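Potby hand-held gripper pair, reviewed after a summer of towels

Rating: 2.5 out of 5
Reviewed by Svenja Zwahlen

I'll say up front that I didn't want these. Our old pair was ugly and heavy, but it worked, and I don't trust anything sold to me with the word "effortless" on the box. Meinrad Egger, who runs our bench, ordered the Potby pair anyway, and I was told to use them for the cloth folding work and write down what I thought. So I did.

We record people folding towels and napkins with a gripper in each hand, and the recordings train the folding arms at our Talholm site. The job sounds silly until you do it all day. What matters is that the fingers close where you think they close, every time, and that when you believe you have hold of the cloth, you do.

For the first 20 sessions I had little to complain about. The squeeze is light, the return spring isn't too strong, and my wrist was less sore than with the old pair. The flat pads will pick up a single layer of thin cotton if you come in low. I wrote "fine so far" in my notes and felt a bit annoyed about it.

Then the left one started to miss. It would shut with a clean click and come away with nothing, maybe one time in a morning at first, then several. Terry cloth was the worst. I blamed myself, then the towels, then the left-handed people. Marilou Bañez has steadier hands than any of us and she got the same misses, so that was the end of my theory about technique.
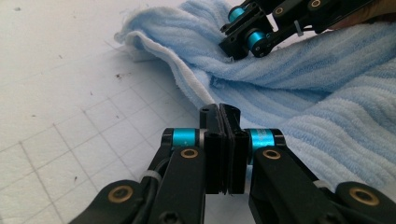 The cause was play in the finger joints. Looked at from behind, the pads meet perfectly and you'd swear there was nothing wrong. Put cloth between them and push sideways, though, and one finger rolls a hair outward, so the tips open at the front while the back edges stay shut. The bushings on the bad unit had worn loose on their pins. Potby's leaflet says to check them every 3000 closes. Ours were loose well before that by Meinrad's log, and I don't see how a normal customer is supposed to keep track of closes in the first place.

The part that bothers me more is what it did to the data. The recorder takes finger width as its sign of a grasp. With a loose joint it still reported a good grasp when the cloth had slipped out. We had 479 folds saved by the time we caught on, and when Balthasar Gruber went back through them by eye he threw out 86. A robot trained on those would learn to close on air and carry on as if nothing had happened. At Talholm the arms work next to people, and I'd like a machine there to know when its hands are empty.

I wrote to Potby in July. The answer was polite and suggested I was squeezing too hard. After a second letter, with measurements, they sent new bushings and no explanation. The swap takes an evening, and you have to cut the cable ties and route the cable again afterward, so have spares handy. Don't pull the new ties tight over the cable. I did, and had to redo it.

Since the repair the left one has behaved. I'm not ready to call it fixed, as the new bushings look the same to me as the old ones. We now wiggle both sets of fingers before each session and do a pull test on a scrap of towel.

Would I buy them again? For short demos, maybe. For long recording work I'd look at the Kälin set first, which costs more and weighs more, and which Vinzenz Wallner's group has been using without this trouble (so he tells me, I haven't seen his log). If you already own the Potby pair, do the sideways test today, and check your old recordings too if either finger moves.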